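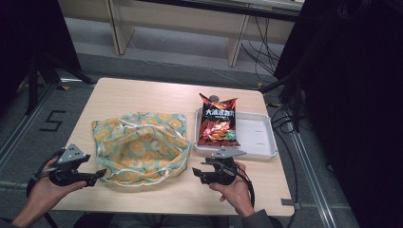
Drawstring bag and white tray on the table.

September, nearly midnight, and I'm too wound up to sleep so I might as well write it down. Naming ceremony number 30 for me! I only know because I keep the little cards in a shoebox and had to add a new divider.

The family lives out in Felletport, up the hill past the ferry lot, and I got lost twice (605 is on the back side of the building, who would guess that). Benedita Esteves met me at the door with the baby on her shoulder and a dish towel over the other one. She's the grandmother. She had a whole list of questions for me, and I loved every one of them. Could she read the blessing in Portuguese? Yes, please do. Could both last names go on the certificate? Of course. Could the great-aunt from Kirkau speak for "just a minute"? Well... I said yes, and it was eleven pages.

I've been learning to ask more before the day itself. My first few ceremonies I just showed up with my folder and my nice shoes and hoped for the best. Now I call the parents twice, and on the second call I ask who the baby is named for. Tonight it was a great-grandfather on the Correia side who fixed clocks, and the dad got choked up telling me about him, so I moved that part to the middle and let him tell it himself. So much better than me reading it off a card.

The baby slept through the candles, woke up for the singing, and yelled right over my last paragraph, so I skipped to the end and everybody clapped anyway. We ate at 7, way too much, and 3 different cousins wrapped up cake for me to take home. (I've had two of the pieces already.)

Things for next time: bigger print on my pages, bring my own matches, spell the middle name out loud with the parents before I write the certificate. I have to redo theirs tomorrow and drop it in the mail. And call the couple who are due in November, they've left me two messages.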